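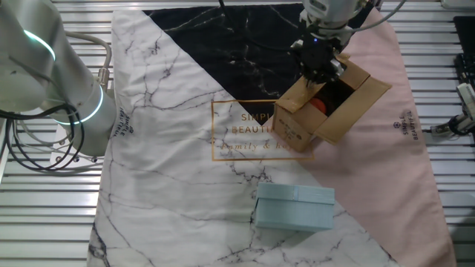 Vol. 8, page 318

A Visit to the Zasden Open Day

Zasden opened its workshop in Gilchrist to visitors one Saturday in July. The doors opened at 9 and by noon the sign-in sheet had 202 names on it. Parking was at the Suder lot across the road, a five-minute walk.

The tour starts in the machine shop and ends in the handling lab, where most people stayed longest. Two arms are mounted facing each other on a platform of aluminum rails, with a marble-print cloth spread between them. The work on show was box handling. The arm with the black gripper had hold of an open cardboard box with something round and orange-red inside, and a light-blue box with a lid was lying on the cloth. The other arm has cyan rings that glow, and children liked those best.

Staff took questions between runs. I asked why they use a soft cloth and was told that a bare metal surface is too easy - wrinkles and a busy pattern are closer to what a customer's table looks like. The lab keeps a log of every attempt, and the count for that week stood at 385.

Delum, which supplies the control software, had a table in the hallway with leaflets and a short video. The sound was hard to hear over the compressor.

Coffee was free, lunch was not. The last tour left at 3, and groups were kept to eight people. Sign up for the handling lab first, as those slots were gone by 11.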